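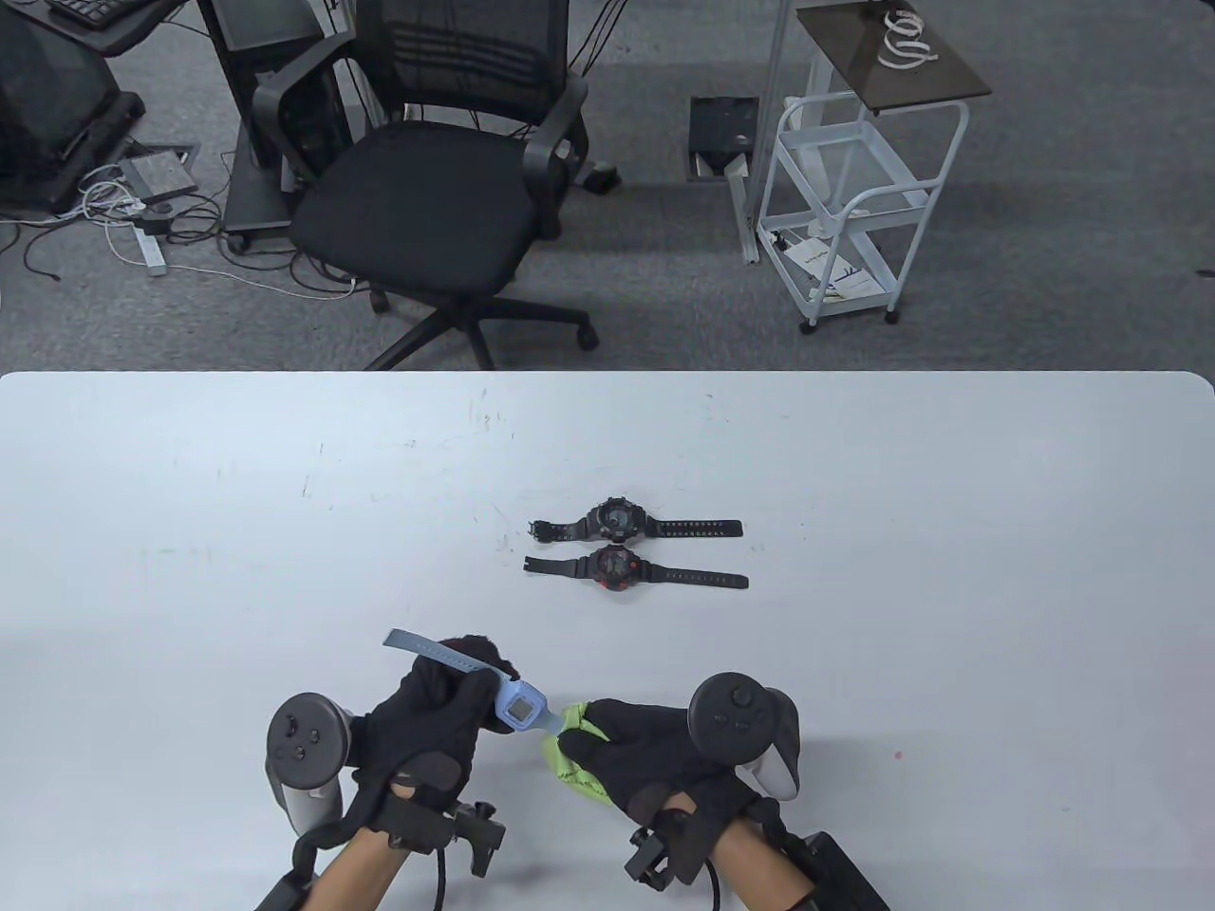 How do I get the sweat smell out of a rubber watch strap?

Soak the strap by itself in lukewarm water with a little dish soap, brush it with an old soft toothbrush, rinse it well and let it air dry overnight before you put it back on.

Saodah Lumenta
I've had the same Rorby for years and wear it on my evening walks, and by late summer the strap gets pretty ripe, so I sympathize! What I do is take it off the watch first (mine has the little spring pins) and leave it in a soup bowl of soapy water while I eat dinner. Go easy on the soap - too much leaves a film, and then your wrist itches and you blame the strap. If the smell is still there after that, make a paste of baking soda and water, rub it into the underside and into the holes, and give it 17 minutes or so while you do something else. 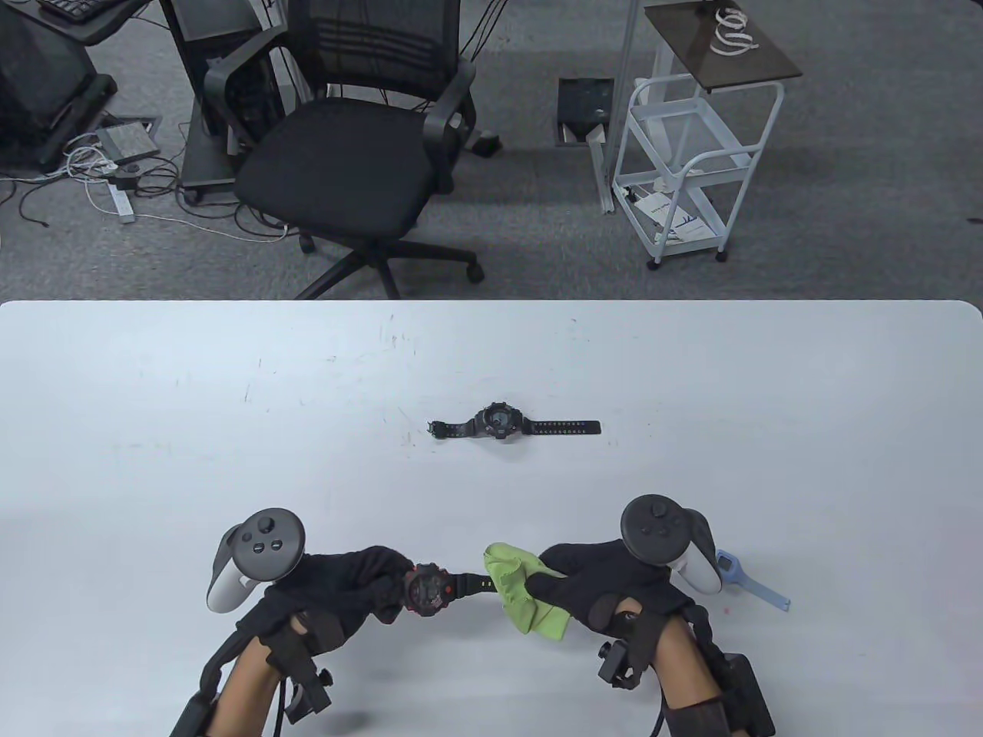 Rinse until the water runs clear and don't skip the buckle end, where all the gunk likes to hide. I used to dry mine on the windowsill, but the sun made my old one stiff, so now it hangs on a kitchen hook. I have 2 straps and swap them, and that has helped more than any cleaner I ever bought.

Maximiliano Paredes
What she said. Vinegar works too, half and half with water, but keep it off leather. If it's cracked just get a new strap, they're cheap.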